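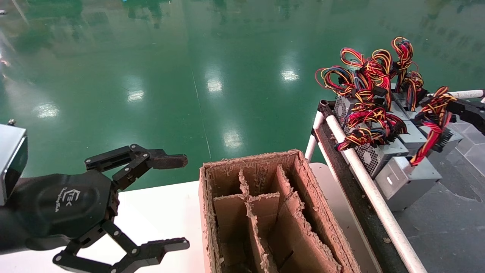
斯卡尔坦斯(Skultance),2021年5月

旧电源回收包装小组报告:隔板纸箱到底省了什么

我们组的题目是拆机电源的装箱。课程合作方Trotwood给的说法是,用带隔板的纸箱代替散装,可以减少磕碰,也方便清点。听上去有道理,但我们做完之后对这个结论有保留。

先说箱子。纸箱箱口一圈已经撕得起毛,里面的格子隔板上沿也磨烂了。Trotwood的说明书里写“可多次周转”,没写多次是几次。隔板烂到这个程度还能不能把东西隔开,我们认为应该单独测,可惜课时不够。

再说电源本身。银色外壳是方的,叠放不难,麻烦全在线上。红、黄、黑、蓝几种颜色的线从机身里出来,末端带黑色插头,几台斜靠着堆在滚道架上,线就缠到一起。说明书的示意图里线都是收好的,现实中谁来收、收一台花多久,图上没有。

二月份的预试验我们处理了284台,其中28台在装箱前必须先解线。这个数字接近一成,我们觉得偏低:预试验用的是Navaratnam仓库挑过的一批,线大多已经扎过。拿它推算日常来料,恐怕站不住。

外壳划痕的对比也不够硬。散装组和隔板组各由2名组员检查,标准是“肉眼可见”,两人判断经常不一致。最后隔板组的划痕确实少一些,可来料时就有的旧划痕我们没有事先登记,所以这个差别有多少算在纸箱头上,说不清。

Filby版的评分表把“整洁度”列为单项,占分还不低。白色台面收拾干净当然好看,但整洁和不损坏是两件事,建议下一组分开打分。

目前能写进结论的只有两点:线不先扎好,用什么箱子都慢;箱口和隔板磨损后应有明确的报废标准。至于隔板纸箱是否值得多花的钱,现有数据不支持任何一方。

附:原始记录表按批次存放,划痕登记表缺第2批,尚未补齐。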